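Skesness Garment Steamer, hand-held, 149.00

Item 3137. In stock at Morberg, ships from there most mornings if you order before 11 am.

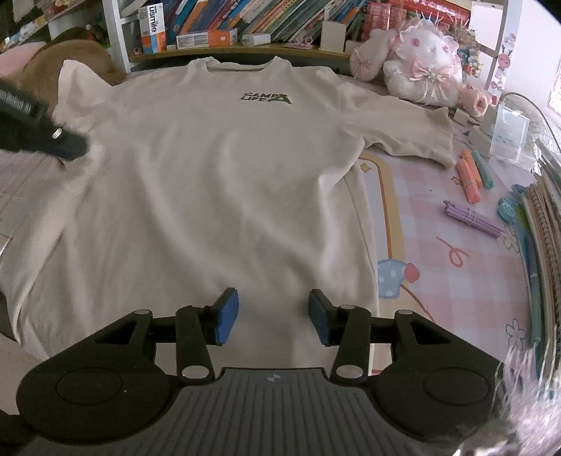

New colour for May, grey body with a dark green trigger. Same steamer otherwise - same tank, same head, same cord. If you've got the older white one there's no reason to change over, the brushes and caps fit both.

Good for cotton tees, linen shirts, curtains, school uniforms, the cushion covers you can't get off. Not much good on heavy denim. It'll do it but you'll be there a while.

What you get
Steamer
Fabric brush (clips on)
Lint pad
Measuring cup
Cloth bag with drawstring

Details
Heats up in 75 seconds from cold
Tank comes off the back, fill at the tap
Cord 2.5 m, swivels at the base
Auto shut-off after eight minutes sitting still
Australian plug only

Using it
Tap water is fine. If your kettle gets crusty use filtered. Hang the garment if you can, or lay it flat on a towel and keep the head moving. Pull the hem tight with your other hand - keep that hand away from the steam. Printed logos, go from the inside. Don't tip it past level with a full tank, it spits. Empty it before you put it away, we get alot of returns that are just old water and scale.

Spares
Lint pads, pack of three, 9.50
Tank cap and seal, 6.00
Fabric brush, 12.00
Travel case by Jotora, 61.00 - fits the steamer with the brush on, not with the cup. The Benítez case we used to list is finished, please stop asking, they aren't making any more.

Warranty
Two years on the heater and pump, one year on the rest. Keep your reciept. Scale damage isn't covered. Dropped ones aren't either but send it in anyway, we can often swap the tank for the price of the part.

Postage
Flat 9.00 anywhere in the state, 14.00 everywhere else. Pick up from the Morberg counter is free, use the side door, bring your order number. Counter closes at 4 pm.

Colours: grey/green, white (last few, no box)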